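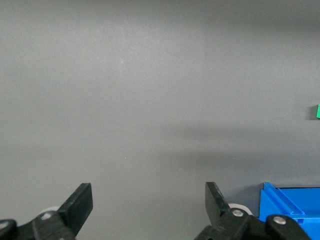 2. Method

We wanted to know how much dust settles on desks in the Pacheco building over a normal school week, and whether the ventilation schedule makes any difference. Faustino Chávez handled the sampling and Usha Kurian did the spreadsheet and the charts. The plan was agreed in January and changed twice before we started.

Matte gray tabletops were preferred because pale specks show up on them and there is little glare. Each desk was wiped with a damp cloth on Monday morning and left alone until Friday afternoon. We then pressed a strip of clear tape onto a marked square and stuck the strip to a black card. Specks were counted under a desk magnifier, by both of us separately, and we used the average of the two counts. If our counts were far apart we did the card again.

Two rooms were compared. Room A has the fans on all day. In Room B they shut off at lunch. We asked for a third room with no fans at all but it was being painted.

2.1 Problems with the method

The tape did not always lift everything. On the first set of cards we pressed too lightly, and those cards were thrown out. Shadows on a gray desk also make it hard to judge by eye whether the wipe was good enough, so from the second week we wiped every desk twice.

Room B is next to the stairs and gets more foot traffic. We did not find a way to correct for this.

3. Results

The total for Room A was 2,111 specks and for Room B it was 2,557. Most of the gap came from the desks near the door. The highest single card was from Room B, with 393 specks, and it was taken the week the hallway carpet was being replaced. We left it in the total – taking it out makes the gap smaller, but Room B is still higher.

Desks by the windows were lower than we expected in both rooms. The windows were closed the whole time, so this says nothing about outdoor dust.

4. Discussion

The results fit the idea that running the fans longer keeps settled dust down, but we would not claim more than that. Two rooms is a small sample and they differ in other ways. A better test would swap the fan schedules between the rooms halfway through. We asked about this and were told the timer is set for the whole floor.

Counting by eye was slow. It took longer than all the other work put together, and any card over 200 specks needed a break in the middle – we marked the stopping point with a pencil line.

5. Files

The cards are in a shoebox in the science office, labeled by room and week. The spreadsheet was last updated Sun 18 August.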